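Interview notes, written up 24 June 2023

# Thanakorn Meesuk on ropes, knots and teaching people to tie things down

Thanakorn Meesuk has been splicing and selling rope from the same long shed in Brukum for 18 years. Before that he worked on a ferry. He still talks about the ferry more than the shed.

"I was a deckhand, and a bad one for the first season," he says. "I could tie two knots. The mate looked at my lines in the morning and untied every one of them and walked off. He did that for weeks."

He learned the rest in the evenings, sitting on an upturned crate with a length of old mooring line. When the ferry was sold he took over the lease on the shed, bought out the stock of a closing hardware store, and began selling rope by the foot. The business is called Vik. It was the name on the door when he got there and he never changed it.

## What people ask for

Most of his customers don't own boats. They are moving a mattress, hanging a swing, or tying down a tarp before a storm. They usually ask for the strongest rope he has.

"I ask what it's for. If it's a clothesline, the strongest rope in the shop is the wrong one. It's heavy and it sags, and you'll pay three times the money."

He keeps 5 kinds on the front wall and the rest in the back. Nylon stretches, so he sells it for anchors and towing. Polyester hardly stretches at all, and it stands up to the sun. Polypropylene floats and is cheap, and he tells people to expect to replace it. Manila he sells mostly for railings and gardens. He likes the smell of it.

The biggest order he ever filled was 1000 feet of three-strand for a campground that wanted rope handrails along its trails. Cutting and whipping the ends took him four days.

## The class

Every May he teaches a beginners' knot class with Morenike Jibrin, who runs the climbing wall across the street. They split it down the middle. She does the figure eight and everything to do with harnesses. He does the bowline, the clove hitch and the trucker's hitch.

"We disagree about the bowline," Jibrin says. "He thinks it's the only knot you need. I won't let my students tie in with it until they've been climbing a long time. A figure eight is easier to check from six feet away."

Meesuk doesn't argue the point. "For a person, do what she says. For a boat, do what I say."

The class runs for two evenings and is capped at 18 people. Nobody gets a printed sheet. Jibrin wanted one, and they tried it the first year, but people looked at the paper and let go of the rope.

"You have to feel where it's going," Meesuk says. "I make them do the last round with their eyes shut. They complain, and then most of them get it."
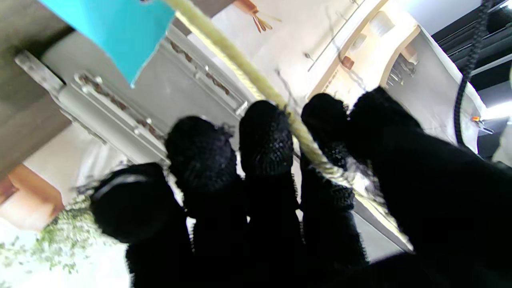
## Looking after rope

Asked what he would tell somebody who has just bought a good length of line, he has a short list ready. Rinse it in fresh water if it has been near salt. Dry it in the shade. Hang it up off the floor, away from gasoline and battery acid. Don't stand on it, because grit gets pushed into the strands and cuts them from the inside.

He also wants people to look at their rope before they use it. With a twisted line he opens the strands a little with his thumbs and checks the inside. If there is powder in there, or broken fibers, he cuts that part out.

"A customer brought me a tow line that had been in his truck for more than 4 years," he says. "It looked fine to him. I opened it up and showed him, and he bought a new one. Then he asked if he could keep the old one for the dog."

He let him have it back. He plans to run the class again next May, and Jibrin has asked for a third evening so they can cover splicing.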